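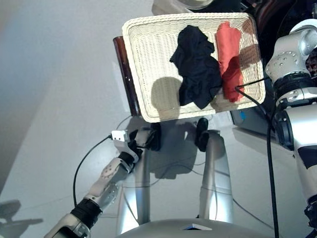 Water Hardness and the Building Laundry: What the Spring Tests Showed
Apr 3, 2019

Residents of the Oretness building have asked why detergent seems to work less well than it did before the supply was switched over last July. The short answer is hardness. The longer answer follows, with dosing guidance for the shared machines and for hand washing.

Hardness is the amount of dissolved calcium and magnesium in water, stated as an equivalent weight of calcium carbonate. Our laundry room supply tested at 183 milligrams per liter. Divide by 17.1 to get grains per gallon, the unit printed on most detergent boxes in this country. That puts us a little under 11 grains, at the lower end of the range usually labeled "very hard." The old supply was soft enough that the dose line on the cap was generous for nearly any load.

Calcium and magnesium ions bind to the surfactants in detergent. Soap is hit hardest and forms an insoluble curd that stays in the fabric as a gray film. Modern liquid detergents use surfactants that tolerate hardness better, but they still lose some cleaning power. Powders usually contain a builder, commonly sodium carbonate or a zeolite, that ties up the minerals first. If the builder is used up before all the calcium is bound, the remainder goes to work on the detergent.

The visible signs are stiff towels, dull dark colors, and chalky marks on black cotton. The marks are often taken for undissolved powder. To tell the two apart, wet the spot with plain white vinegar. A mineral deposit will dissolve or fizz slightly. A powder based on sodium carbonate may fizz too, so the test only settles the matter for people who use liquid. Rinse well afterward and do not combine vinegar with bleach at any point.

Dosing for the shared machines. These are front loaders with a 16 pound rated capacity. For a full load, use the line on the cap marked for hard water, or the next line up from the one you used before. Do not go beyond the maximum line. Extra suds cushion the load, the machine adds rinse water to clear them, and the cycle runs long. A half load does not take half the dose, as the minerals come in with the water and the machine does not cut its water use in proportion. Two thirds of the full dose is a fair starting point.

Temperature matters as well. Powder dissolves slowly in cold water, and the cold line in our building runs quite cold until late spring. Use liquid for cold cycles, or dissolve the powder in a quart of warm water before adding it to the drum.

Erzsébet Takács on the second floor has kept notes on her own washing since the changeover and was good enough to share them. She found that adding two tablespoons of washing soda to each warm load of cotton brought her towels back to normal after several washes, with no increase in detergent. She does not use it on wool or silk, and neither should anyone else. Washing soda is strongly alkaline and damages protein fibers.

For hand washing, fill the basin and dissolve the detergent fully before the clothes go in. Red and orange dyes deserve a separate basin for the first few washes. Hardness has little to do with this -- some direct dyes are simply poorly fixed, and the loose color comes off whenever it is given warm water and time. Keep the soak under 10 minutes, rinse until the water runs clear, and press the water out without wringing. Dry out of direct sun where possible. Strong light fades reds faster than most other shades.

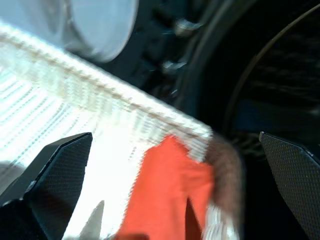 Softening the supply at the source has also been looked at. Two quotes were obtained for an ion exchange unit on the laundry line. Vasumley quoted a single tank unit that regenerates overnight. Neter quoted a twin tank unit that can regenerate at any hour, at a higher price and with more floor space needed near the drain. Both would bring the hardness below one grain. Both would need salt delivered, and the brine discharge has to be cleared with the sewer authority before anything is signed.

If a softener goes in, the dosing advice above no longer applies. Soft water needs much less detergent, and the usual mistake after installation is to carry on with the old dose. Cut it by half and adjust from there.

Descaling of the existing machines is scheduled with Singhal. The laundry room will close for one morning, and a notice will go up by the mailboxes beforehand. Please clear the drums the evening before. The lint screens and the drawer compartments will be cleaned on the same visit.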